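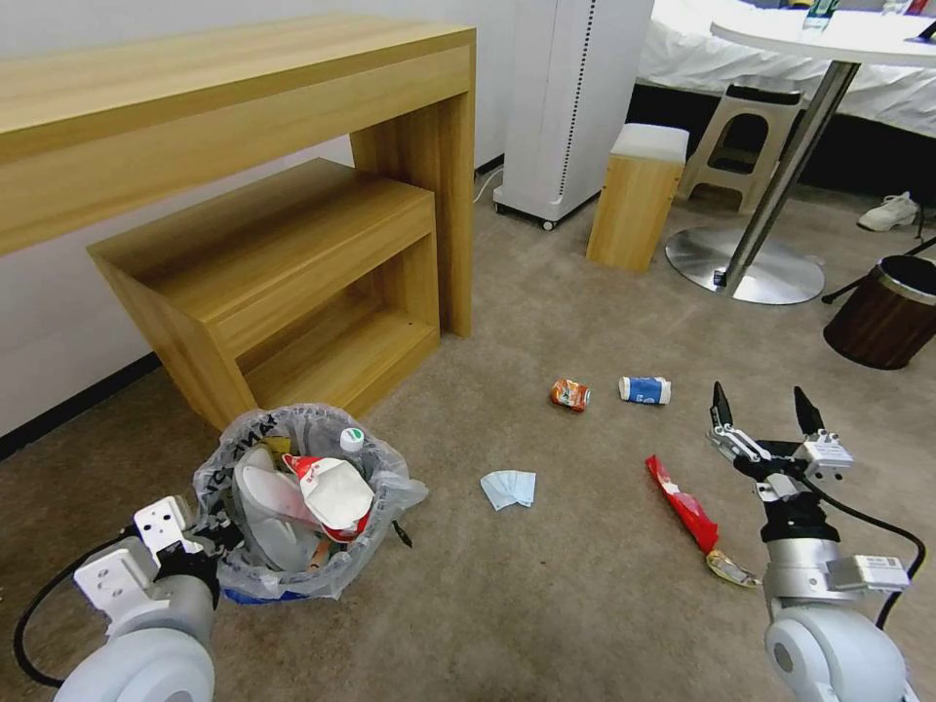

저속 영역의 정숙성, 모터가 아니라 감속기에서 갈린다
Guvadano의 신형 하이브리드 구동계를 뜯어보다

하이브리드 승용차의 실내 소음을 이야기할 때 대개는 엔진이 켜지는 순간을 먼저 꼽는다. 그러나 시속 30km 이하에서 운전자가 듣는 소리의 상당 부분은 감속기의 기어 물림음과 인버터의 스위칭음이다. 엔진이 멈춰 있으면 이를 가려 줄 배경 소음이 사라지고, 그만큼 고주파 성분이 도드라진다. Guvadano가 중형 왜건 Allura에 얹은 2세대 구동계는 이 영역을 집중적으로 손본 물건이다.

구성은 병렬형이다. 직렬 4기통 가솔린 엔진과 변속기 사이에 구동 모터가 놓이고, 엔진 쪽에는 습식 다판 클러치가 들어간다. 클러치가 풀리면 모터만으로 주행하고, 붙으면 두 동력이 합쳐진다. 방식 자체는 새롭지 않다. 1세대와 비교해 달라진 부분은 모터 출력축의 헬리컬 기어, 클러치 유압 제어, 인버터의 캐리어 주파수 세 군데다.

기어의 치면 수정

기어 소음의 원인은 전달 오차다. 이론상 맞물린 두 기어는 일정한 각속도비로 돌아야 하지만, 하중이 걸리면 이와 축이 휘고 하우징도 미세하게 변형된다. 그 결과 피동 기어의 회전각이 이론값에서 주기적으로 벗어나고, 이 오차가 베어링을 거쳐 케이스를 흔든다.

제작을 맡은 Raptis는 치면을 두 방향으로 수정했다. 이끝 쪽을 조금 깎아 물림 시작점의 충격을 줄였고, 이폭 방향으로는 가운데를 볼록하게 가공해 축이 휘었을 때 하중이 한쪽 끝에 몰리지 않도록 했다. 수정량은 하중에 따라 최적값이 다르다. 1세대는 최대 토크를 기준으로 잡았기 때문에 저부하에서는 오히려 접촉 면적이 좁았다. 2세대는 정속 주행과 완만한 가속에 해당하는 부분 부하를 기준으로 삼고, 최대 토크에서의 여유는 이폭을 늘려 확보했다.

대가는 있다. 이폭이 넓어지면서 감속기 길이가 늘었고, 이를 수용하려고 클러치 팩의 디스크를 2장 줄였다. 줄어든 마찰 면적은 작동 유압을 높여 보완한다.

클러치 제어

엔진 재시동은 주행 중에 일어난다. 모터가 차를 밀면서 동시에 클러치를 통해 엔진을 돌려 깨우는데, 이때 모터 토크가 크랭킹에 빠져나가는 만큼 구동 토크가 꺼진다. 제어기는 클러치가 전달하는 토크를 추정해 모터 출력을 그만큼 더한다. 추정이 늦거나 틀리면 탑승자는 이를 울컥거림으로 느낀다.

Allura의 제어기는 유압 센서 값에 오일 온도 보정을 더해 전달 토크를 계산한다. 냉간 상태에서는 오일 점도가 높아 디스크 사이의 끌림 토크가 커지므로, 온도 항이 빠진 계산은 겨울철에 특히 어긋난다. 시승차에서는 출근길 정체 구간의 재시동 충격이 1세대보다 작았다. 오르막에서 가속 페달을 짧게 두 번 밟는 식의 조작에는 여전히 반 박자 늦은 반응이 나온다. 첫 번째 재시동 요청이 취소되고 다시 들어오는 과정에서 유압이 완전히 빠졌다가 차오르기 때문으로 보인다.

인버터 소음

스위칭음은 캐리어 주파수를 높이면 가청 영역 바깥으로 밀어낼 수 있다. 다만 스위칭 횟수가 늘수록 손실과 발열도 늘어난다. Guvadano는 저속에서만 주파수를 올리고, 속도가 붙어 노면 소음이 커지면 다시 내리는 가변 방식을 택했다. 전환 구간에서는 주파수를 계단식으로 바꾸지 않고 일정 폭 안에서 흩뜨린다. 단일 음으로 들리던 소리가 넓은 대역으로 퍼지면서 귀에 덜 걸린다.

시승

시승은 8월, 도심과 국도와 고속도로를 섞은 778km 코스에서 진행했다. 에어컨은 내내 가동했다. 타이어는 Petia의 순정 사양으로, 회전 저항을 낮춘 컴파운드를 쓴다.

도심 구간에서 모터 단독 주행으로 움직일 때 기어음은 창문을 닫은 상태에서 의식해야 들리는 수준이다. 창문을 열고 옹벽 옆을 지나면 반사음으로 확인된다. 감속 회생 때는 가속 때보다 소리가 크다. 회생 제동에서는 반대쪽 치면이 물리는데, 이쪽의 수정량은 구동 쪽만큼 공들이지 않은 인상이다.

고속도로에서는 구동계보다 타이어가 문제다. 시속 101km로 정속 주행하면 거친 콘크리트 노면에서 공명음이 뒷바퀴 쪽에서 올라온다. 왜건 차체는 적재 공간이 실내와 이어져 있어 이 대역을 막기가 세단보다 까다롭다. 적재 바닥 아래 흡음재는 1세대와 같은 사양이다. 구동계가 조용해진 만큼 다른 소리가 앞으로 나온 셈이어서, 다음 부분 변경에서는 이쪽을 손봐야 한다.

승차감은 1세대와 큰 차이가 없다. 뒤 댐퍼의 신장 쪽 감쇠력이 다소 강해 과속방지턱을 넘은 뒤 차체가 빠르게 가라앉는다. 뒷좌석에서는 이 움직임이 더 분명하다.

정비 측면에서는 클러치 작동유의 교환 주기가 1세대보다 짧아졌다. 유압이 높아지고 디스크가 줄어 장당 열부하가 커진 영향이다. 작동유는 감속기 오일과 분리되어 있으며 드레인 플러그도 따로 있다. 언더커버를 떼지 않고는 접근할 수 없다.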